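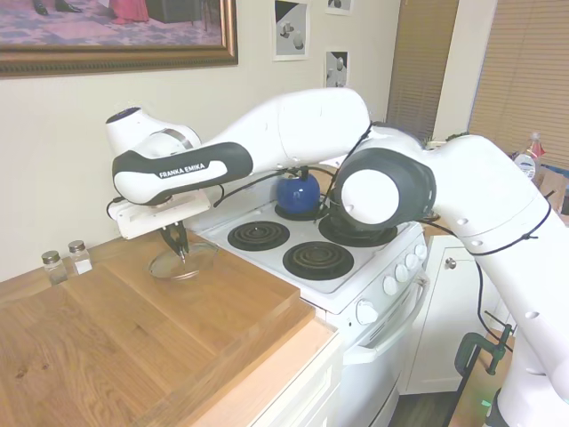 Couvercle en verre au-dessus de la planche à découper, à gauche de la cuisinière.

Cuisine d'essai, galerie de septembre

Cette page porte sur le poste de cuisson de Flenosham et sur les relevés de septembre consacrés au rangement et à la circulation des couvercles. Le poste est volontairement ordinaire : un meuble bas blanc, un plan de travail en bois, une cuisinière électrique blanche à quatre foyers. Les légendes ont été rédigées par Meron Yimer, les notes techniques par Cristian Escobar.

Les relevés portent sur un point que les plans de cuisine traitent rarement : l'endroit où l'on pose un couvercle entre deux gestes. Sur un linéaire court, la surface de dépose est vite prise par la planche, les ustensiles et les condiments. Nous notons pour chaque essai la zone de départ, la zone d'arrivée et l'orientation du couvercle au moment de la pose – poignée vers le haut ou vers le bas.

La planche épaisse est conservée à cette place parce qu'elle sert aussi de repère pour le plan. Deux petits flacons saupoudreurs en verre à capuchon métallique restent au fond à gauche. Elles ne font pas partie des essais, mais leur position est reportée sur le croquis, au même titre que celle de la bouilloire.
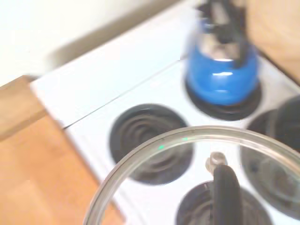 Foyers en spirale, bouilloire bleue et couvercle transparent vus d'en haut.

Les foyers sont du type serpentin, chacun monté sur une cuvette sombre. Ce modèle offre une surface irrégulière, peu adaptée à la dépose d'un couvercle à plat : l'appui se fait sur quelques spires et sur le bord de la cuvette. La consigne du poste est donc de ne jamais considérer un foyer libre comme une zone de stockage, même table de cuisson éteinte. Dans le fichier de relevés, un passage au-dessus des foyers est codé T (transit) et une pose est codée P. Les deux codes ne se cumulent pas sur une même ligne.

La bouilloire a une place fixe, au fond. Elle limite l'accès à la rangée arrière, ce qui correspond à l'usage constaté dans la plupart des cuisines que nous avons relevées. La série Bristine comptait 100 lignes exploitables, la série suivante 100 également. Elles ont été saisies avec la même grille afin de pouvoir être comparées.
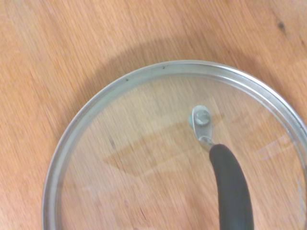 Couvercle à plat sur le bois, cerclage en acier inoxydable.

La pose à plat sur bois est la position de référence. Le cerclage porte alors sur le support et la poignée reste accessible. Deux critères sont notés : la distance entre le cerclage et le chant avant du plan, et la présence d'un objet dans le cercle de dégagement. Celui-ci est fixé à 70 mm. En dessous de cette valeur, la prise latérale devient malcommode et la ligne est marquée « serrée ».

Pour l'entretien, le jeu entre le verre et le métal demande une brosse souple. Un chiffon passe sur la gorge sans l'atteindre au fond. Le nettoyage se fait à l'eau tiède additionnée de détergent neutre, puis le couvercle sèche sur chant. Le bois est huilé séparément, avec un temps de repos complet avant la remise en service du poste.
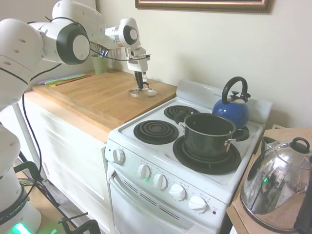
La répartition des zones suit le plan Mykhailiuk, que nous utilisons pour les linéaires courts : préparation à gauche, cuisson à droite, ustensiles contre le mur. Le principe est de laisser libre la bande avant du plan de travail et de repousser au fond ce qui ne sert qu'une fois par recette. Les tapis de découpe violet, vert et orange sont ainsi empilés à plat au fond à gauche, devant le pot vert pâle qui contient les fouets. La marmite sombre occupe le foyer avant droit, la bouilloire le foyer arrière du même côté. Cette disposition éloigne la marmite de la zone de préparation et allonge le trajet du couvercle, paramètre que nous souhaitions justement mesurer. Une variante avec la marmite à l'avant gauche est prévue dans la série Plernamine, limitée à 10 essais.

Les croquis cotés et la grille de saisie vierge sont disponibles sur demande auprès de Cristian Escobar. Les cotes sont données en millimètres, mesurées depuis l'angle avant gauche du plan de travail.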